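Folding helper wanted, two afternoons a week

Hi all! I'm Diệp Thân and I run Olura, a little secondhand clothing shop with a sorting room in the back that is always, always full. Junhao Su and I have been doing all the sorting and folding ourselves since we opened, and we've hit the point where the bags come in faster than we can get them on the shelves. So we're looking for one more pair of hands!

The job is 4 hours an afternoon, starting at 1, and mostly it's T-shirts. So many T-shirts. You'd take a bag, check everything for stains and holes, fold what's good and stack it by size. Anything with a hole goes in the Mai bin (Mai is our mending lady down the street, she's wonderful, she picks up once a week). Jeans and sweaters are Junhao's department and he's picky about them, so don't worry about those for now.

Pay is $15 an hour, plus first pick from the bags at half price, which my own closet can tell you is dangerous. No experience needed. You should be OK standing for a while and OK with the radio.

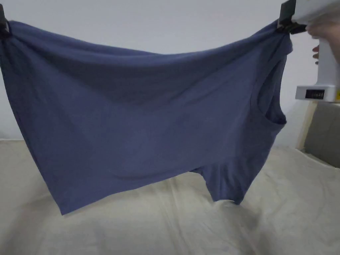

T-shirts get folded one way in our shop and I'll teach you on your first day, it takes roughly 13 shirts before your hands get it. The first step is always getting the thing opened out so you can see what you have. Soft knits are the sneaky ones, like the slate-blue tee in the photo, all diagonal creases with the neckline off to one side. Find the neck, find both sleeves, turn it the right way around and smooth it down with your palms before you fold anything. If you're the type who finds this kind of thing relaxing, we will get along great!

We'd like someone to start in August. Stop by the shop any afternoon and ask for me or Junhao, or leave a note with your number at the register. Teens are welcome to apply, just bring a parent along the first time so we can all say hi.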